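Galerie — Les boîtes, les couvercles et le grand rangement d'août

Bienvenue dans cette petite galerie, que je promettais depuis le printemps à tous ceux qui sont passés par ma cuisine et qui m'ont demandé, en ouvrant le mauvais placard, comment on pouvait vivre avec autant de boîtes. On vit très bien, je vous assure, mais on cherche beaucoup. Cet été j'ai donc décidé de tout sortir, de tout essayer, de marier chaque couvercle avec son récipient et de ne garder que ce qui ferme pour de bon. Kirsty Tautahi, ma voisine de palier, m'a prêté sa patience et deux cageots, et nous avons commencé un matin vers neuf heures en pensant avoir fini pour le déjeuner (nous étions bien naïves !).

Je ne suis pas une personne très méthodique, autant le dire tout de suite. Ma mère rangeait ses restes dans des bols recouverts d'une assiette, et cela tenait debout dans le réfrigérateur par la seule force de l'habitude. Moi, j'ai acheté des boîtes, puis d'autres boîtes, puis celles que l'on vous donne quand vous en achetez trois. Il y a eu ma période Daveck, des rondes qui s'emboîtaient joliment et dont les couvercles se sont voilés au premier été, et puis ma période Drivov, bien carrée, bien sérieuse, dont il me reste surtout les fonds. Je n'ai jamais su où partaient les couvercles. Kirsty pense qu'ils restent chez les gens à qui l'on donne une part de gratin, et je crois bien qu'elle a raison.

La règle que nous nous sommes donnée était simple : un récipient sans couvercle devient un pot à élastiques ou s'en va, un couvercle sans récipient s'en va sans discussion. J'ai triché une fois, pour un grand plat ovale qui me vient de Delwyn Merrick et dans lequel on peut faire lever une brioche entière sous un torchon. Il a retrouvé sa place en haut du buffet, à côté de la passoire, et je ne regrette rien.

Celles que je préfère, au bout du compte, ce sont les rectangulaires. Elles se rangent contre les parois, elles s'empilent sans rouler, et l'on ne perd pas tous ces petits coins d'étagère que les rondes laissent vides autour d'elles. Un couvercle fumé a son charme aussi, il est plus élégant sur une table qu'un couvercle laiteux, même s'il faut bien se pencher pour deviner s'il reste des lentilles ou de la compote.
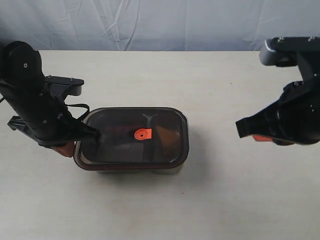
Et puis il y a la question du joint, sur laquelle je pourrais vous tenir toute une soirée. Pendant des années je l'ai lavé sans le retirer, en me disant que l'eau chaude ferait bien son chemin. Darcy Ruddock, qui a tenu longtemps le rayon ménage chez Prendergast, m'a montré comment le soulever avec le manche d'une petite cuillère, jamais avec un couteau, et comment le laisser sécher à plat sur un linge. On le remet en commençant par les angles, puis on appuie tout du long avec le pouce. Cela prend une minute et les soupes voyagent ensuite sans surprise, même dans le panier du vélo.

Pour les petits clapets, le principe est du même genre : je les ouvre avant de réchauffer, je les referme une fois que tout a refroidi. J'ai longtemps fait l'inverse, et j'ai mangé beaucoup de riz collé. Janelle Tiongson, ma belle-sœur, les brosse avec une vieille brosse à dents trempée dans un peu de vinaigre, ce que j'ai adopté aussitôt — et que je recommande à quiconque conserve de la sauce tomate ou du curry.

Venons-en aux contenances, puisque plusieurs d'entre vous m'ont écrit à ce sujet. La taille qui sert le plus chez nous est celle de 700 ml, parfaite pour deux parts de ratatouille ou un déjeuner de bon mangeur. La 1 000 ml est réservée aux soupes et au bouillon. J'ai gardé aussi deux minuscules pour les herbes hachées et le fond de citron, que tout le monde trouvait ridicules et que tout le monde m'emprunte.

Le placard, maintenant. Les récipients sont emboîtés les uns dans les autres sur l'étagère du milieu, et les couvercles tiennent debout dans un vieux range-courrier que j'ai trouvé à la brocante de Plusurden. Ils sont classés par forme et pas du tout par marque, ce qui a fait hausser les sourcils à Wendell Ferreira quand il est venu reprendre son plat à tarte, mais il a retrouvé le bon couvercle du premier coup, et il a même emporté un peu de clafoutis dedans. Je lui ai fait promettre de tout rapporter !

Nous avons terminé à 7 heures du soir, Kirsty et moi, assises par terre avec un thé tiède et un cageot plein à donner. Le reste suivra quand je m'attaquerai au tiroir des torchons, et peut-être aux bocaux de la cave si le courage me tient jusqu'à l'automne. En attendant, si vous avez chez vous un couvercle rond, bleu, avec un coin un peu fondu, il est sans doute à moi, et vous pouvez le garder.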